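Home | Older posts | About me | Write to me

The machine learns the mug 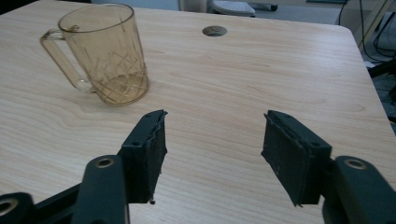

One colleague asked me on Friday, at the end of the shift, if I am not afraid to teach my own replacement. It was a serious question and I did not have a good answer, so I said that I am more afraid of the bus schedule. Then I thought about it all the way home, and now I write.

For the readers who are new: I work at Gronico, in the building in Jamberg. For many years I was packing. We packed kitchen things for shops, mostly cups, glasses and small bowls, and I was good at it. I could feel with the hand if a glass had a crack before I could see it. In spring the company bought the Primatau line, and ten of us were asked if we want to move to the new group, which makes the demonstrations. I said yes the same day. My back said yes also.

The work is like this. You hold the gripper in your hand, you go with it to the thing on the desk, you take the thing, you put it in another place, and you let it go. Then again. A mug, a bowl, a spoon, a mug. The movements are saved, and later the arms on the line should learn from them. In the first week I thought this is work for a child. In the second week I understood that I was doing it badly.

My problem was that I was too fast. When you pack for a long time, you do not look at the cup anymore. You look already at the next one. With the gripper it is not possible to work so. Two fingers are not five fingers, and a mug with a handle is a different thing when you have only two. You must decide: from the side, over the rim, or by the handle? In my old job I never decided such a thing, my hand decided. Now I have to say to my hand, please, slowly, show me what you know. It is a strange feeling, like when somebody asks you to explain the grammar of your mother language.

My trainer made me repeat one pick 28 times because I always turned the wrist a little at the end. I did not know that I turn the wrist! It comes from the boxes we had before, where the cups had to stand with the handle in the corner.

So what is changed for us, the people? I try to be fair.

The pay is a little better, and the noise is much less. We sit or stand as we like. We have a break every hour, because the forearm becomes tired from the squeezing (in the old hall the forearm was also tired, but the break was not so often). The fingertips on the grippers wear out and get rough at the edges, and we write this on a list with the other repairs.

What I miss is the talking. On the packing line we were standing across from each other and we talked the whole day about food and children and who is selling a car. Now each one has a desk, and the day is quiet. In July we asked to put three desks closer together, and it was allowed, and it is better now. I think the people who plan such rooms think about cables first and about talking later.

Then there is the question of my colleague. In the old hall there were 19 packers on my shift. When the arms are ready, there will be fewer, this was told to us openly. Some will go to Mak, the warehouse on the other side of the road, and some will stay with the machines. It was said that no one is sent home this year. About the next year it was said nothing, and I noticed that.

I do not feel like a traitor, but I understand why the colleague asks. When I pick up a mug and put it down nicely, a piece of what I learned in the old hall goes into the machine, and I am paid for the hour, not for the piece. Maybe it should be written somewhere whose hands it were. I asked this in a meeting and it was put in the notes. I am still waiting to hear something back.

My son wants to know if the robot will have my wrist turn. I told him they threw away these recordings, but I am not sure if they threw away all of them.

Next week we start with plates. I have respect for plates. A plate lies flat and gives you no place to begin, and with two fingers I do not know yet how I will do it. If somebody who reads here has done this already, please write to me.

Contact | © All texts by the author, please ask before copying | Back to top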